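Waschtag im Mietshaus

Seit wir im Mai umgezogen sind, habe ich zum ersten Mal seit dem Studium wieder eine Gemeinschaftswaschküche. Im alten Haus stand die Maschine im Bad, da habe ich gewaschen, wenn der Korb voll war. Jetzt haben wir einen Waschtag, den Donnerstag, von sieben Uhr früh bis abends um sieben, und wer diesen Tag verpasst, wartet eine Woche oder tauscht.

Das Haus hat 11 Parteien und zwei Maschinen. Im Keller hängt ein Plan, laminiert, mit einem Faserstift an einer Schnur. Der Stift schreibt nicht mehr. Änderungen werden auf Klebezettel geschrieben und über das jeweilige Feld geklebt, und wenn ein Zettel abfällt, gilt wieder der alte Stand. So habe ich in der zweiten Woche meinen Tausch mit Saranya Poduval aus dem dritten Stock verloren. Ich stand mit der Bettwäsche unten, und beide Maschinen liefen. Wir haben das im Treppenhaus geklärt und schreiben uns seitdem eine Nachricht.

Ich habe am Anfang den Fehler gemacht, alles auf den einen Tag zu legen und trotzdem so zu waschen wie früher, also viele kleine Ladungen, sauber getrennt. Das geht nicht. Eine Ladung bei 60 Grad dauert in der linken Maschine über zwei Stunden, und die rechte pumpt am Ende schlecht ab, da muss man meistens noch einmal schleudern. Bei vier Ladungen ist der Tag vorbei. Vier ist jetzt auch meine Obergrenze: Bettwäsche und Handtücher zuerst, weil sie am längsten trocknen, dann Dunkles, dann Helles, zum Schluss das, was übrig ist.

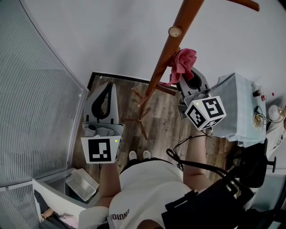 Mit dem Trocknen hatte ich am meisten zu tun. Der Trockenraum liegt nach Norden und hat ein einziges Fenster, das sich nur kippen lässt. Am Donnerstag hängt oft noch die Wäsche vom Mittwoch. Im Hausbrief steht, man dürfe sie abnehmen und in den Korb legen, aber das macht man ungern bei Leuten, die man kaum kennt. Ich habe es einmal getan und die Sachen zusammengelegt, das war wohl zu viel. Beim nächsten Mal hing ein Zettel an der Leine: »Bitte nur in den Korb.« Daran halte ich mich.

Große Stücke hänge ich inzwischen über zwei Leinen, mit etwas Luft dazwischen. Laken werden so über Nacht trocken, jedenfalls im Sommer. Hemden kommen auf Bügel und gehen mit in die Wohnung, an die Stange über der Badewanne. Handtücher schlage ich vor dem Aufhängen kräftig aus, dann werden sie weniger hart. Weichspüler benutze ich keinen, den habe ich schon vor Jahren weggelassen, und mir fehlt nichts.

Beim Waschmittel bin ich wieder beim Pulver gelandet. Das flüssige war bequemer zu tragen, aber in der linken Maschine blieb immer ein Rest im Fach stehen, und dieser Rest fing nach ein paar Wochen an zu riechen. Das Fach kann man herausziehen, man muss hinten auf die blaue Lasche drücken. Das wusste anscheinend keiner im Haus. Ich habe es unter heißem Wasser mit einer alten Zahnbürste geputzt und das Ergebnis lieber nicht genauer angesehen. Seitdem mache ich das einmal im Monat, und die Wäsche riecht wieder nach gar nichts, so mag ich es am liebsten.

Abgerechnet wird mit Münzen, 1 Euro für eine Stunde Strom. Der Automat nimmt keine Zweier. Ich sammle die Euros in einem Marmeladenglas neben der Wohnungstür, und wenn ich einkaufe, zahle ich bar, damit welche zurückkommen. Muthu Kamath, der am längsten im Haus wohnt, wechselt notfalls, aber nur vor acht Uhr abends. Er hat mir auch erzählt, dass es früher eine dritte Maschine gab. Die Anschlüsse sind noch da, hinter dem Regal mit den Farbeimern. Ob die Verwaltung je wieder eine hinstellt, weiß er nicht, gefragt worden sei schon öfter.

Eine eigene Maschine in der Wohnung wäre möglich, im Bad ist ein Anschluss. Ich habe gemessen, es fehlen sieben Zentimeter, weil die Tür nach innen aufgeht. Man könnte einen schmalen Toplader nehmen. Die sind teurer, fassen weniger, und für unsere Decken müsste ich trotzdem in den Keller. Vorerst lasse ich es. Im Herbst will ich noch einmal darüber nachdenken, wenn die Sachen im Trockenraum zwei Tage hängen und der Mittwoch und der Donnerstag sich endgültig in die Quere kommen.

Bis dahin steht neben dem Marmeladenglas ein Zettel mit der Reihenfolge der Ladungen. Die Wollsachen stehen nicht darauf, die wasche ich weiter im Waschbecken.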